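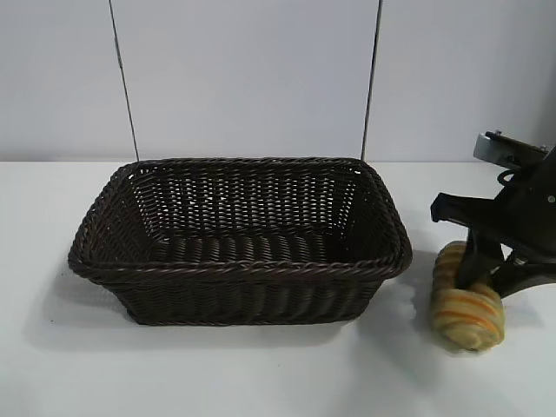
Figure 3. The dark woven basket used in the bread-serving study, shown empty, with a striped roll at right.

4.2 The basket as a serving container

Of all the containers in our study, the woven basket taught us the most, and it was a real pleasure to work with. Bowls and trays tend to give one answer to the question of how bread should be put into them. The basket gives several. People lined it, tipped it, turned it so that the long side faced them, and argued cheerfully about whether the rolls should touch. We had expected it to be a plain comparison case between the flat tray and the deep bowl, and it ended up taking a section of its own.

The basket in Figure 3 is rectangular with rounded corners, and its sides slope outward so that the opening is wider than the base. Both features mattered a great deal. The wide opening made it easy to approach from almost any direction, and people rarely bumped the rim on the way in. The smaller base meant that the first layer of rolls filled up sooner than they expected. Many of our participants began by laying rolls in a neat row along the back, reached the corner, and then found that the last roll had to sit partly on the slope. What they did next was the most interesting moment of the whole task. Some started the row again with tighter spacing. Others let the last roll lean and built the second layer against it, and those baskets were often the best looking of the session.

The braided rim deserves a few words too. It is thick, raised and slightly rolled outward, and it gave people something to hold when they wanted to steady or turn the basket. It also worked as a visual line. When we asked participants to stop when the basket looked full, most stopped with the top rolls a little above the braid, whatever the size of the rolls they had been given. In the Flondside sessions, where we used a plain tray with a low edge, we saw no such agreement - people simply kept going until the bread ran out.

We collected 3,083 single placements across the two sites, Flondside and Clukodero. Each site contributed 100 complete basket fillings, for a total of 200, and a further 200 fillings were made with the tray and the bowl combined. A placement was counted from the moment a roll crossed the rim until it was let go. Rolls that were picked up again and moved were counted twice, and there were plenty of those! Moving a roll after the fact was far more common with the basket than with the other containers, and we take this as a sign of interest and care, as people were also more likely to say they liked the result.

4.3 Choice of rolls

Surface pattern turned out to be a stronger influence than we had planned for. The yellow and orange stripes on rolls of the kind in Figure 3 show up clearly against the very dark weave, and participants used them as a guide. With plain rolls, people paid attention to length and to which end was rounder. With striped rolls, they lined up the stripes first and thought about fit later, even when this left gaps along the side. We saw the same thing at both sites, and we would love to see it followed up with darker loaves and paler baskets, where the contrast runs the other way.

A smaller point concerns the open lattice in the back wall of the basket. Several people in the February sessions said that the gaps made the basket feel lighter and less closed in than the bowl, and that they were happy to heap the bread higher against it. Others worried about crumbs and asked for a cloth. We allowed a cloth in the second half of the Clukodero sessions and found that it hid the weave, softened the corners and made the base look larger than it was. Fillings with a cloth had fewer rolls in the first layer and more rolls moved afterward.

The filling instructions followed the Fourie sheet, which asks only that the bread be "ready for the table." We kept this wording on purpose. It left room for people to bring habits from home, and those habits are where most of the variety in our data comes from. Section 5 takes them up in turn, starting with the order in which the corners were filled.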